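Open day at the Rastulis wallpaper works, Plallberg
2021-10-07

Writing this on the train home so excuse the state of it. Left early, missed the first bus from the station, got there just as the first group was going in. Coffee in the gatehouse, sticker on coat, off we went.

First stop the paper store. Cold. Big reels on end, and a smell like a new exercise book. Each reel gets a ticket with its weight and the date it came in and they leave it standing a while before printing, so it settles. Asked how long, got a shrug and "depends on the weather". Fair enough.

Then the ink kitchen, my favourite bit. Tubs with lids, a long bench, a sink nobody will ever get clean. They mix by weight and then brush a bit on a scrap and dry it with an ordinary hairdryer to check the shade. Green is the worst apparently, it goes one way under the lamp and another by the door. A book of old recipes on the shelf, handwritten, pages stuck together. We weren't allowed to touch it. Recipe 2783 was open on the stand, a sort of mustard, and the last line just said "more than you think".

Print hall next – very loud, ear plugs from a box. The old surface machine runs in the mornings only. It came from Myklebust second hand and still has their plate on the side. You stand behind a yellow line and the paper goes over your head in long loops to dry, then down to the winder. A run is 3000 rolls if it's a stock pattern, 203 for the one they were doing today, which was a reprint for a hotel. Small runs cost them nearly as much to set up as big ones and it shows in the price.

Had a long chat by the winder about small repeats. I like them, always have. Pale grey ground, short dark dashes in rows, that sort of thing, good behind a brown door or round a framed landscape. The trouble is what happens at the corners. A big floral forgives you, a row of dashes doesn't, and if the first drop is out then the lot will look out by the time you've got round to the window.

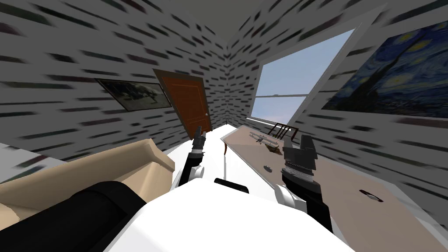
A reader has since written in to say I've got this the wrong way round, and that big florals are far harder because you waste so much paper matching them, whereas with a small repeat you can lose the bad join behind a curtain. Also that a plumb line costs next to nothing and I should buy one. Noted. I'd still say the eye finds a sloping row quicker than a lopsided rose, but the point about waste is right and I should of mentioned it.

Lunch in the canteen: soup, cheese roll, decent cake. Queue far too long.

Afternoon was the hanging demo from Zandgate, who make the paste. Paste the wall, not the paper, brush from the middle out, wipe the seam before you go for your tea. Bit of a sales pitch but the seams were good. Bought a tub.

Shop at the end. Seconds in bins, no returns. Got the end of pattern 2507, a blue stripe, enough for the back of the larder if I'm carefull. Check the batch numbers match before you pay, mine didn't and I had to go back and swap a roll.

Next open day is in May. Book ahead, wear flat shoes, get the earlier bus.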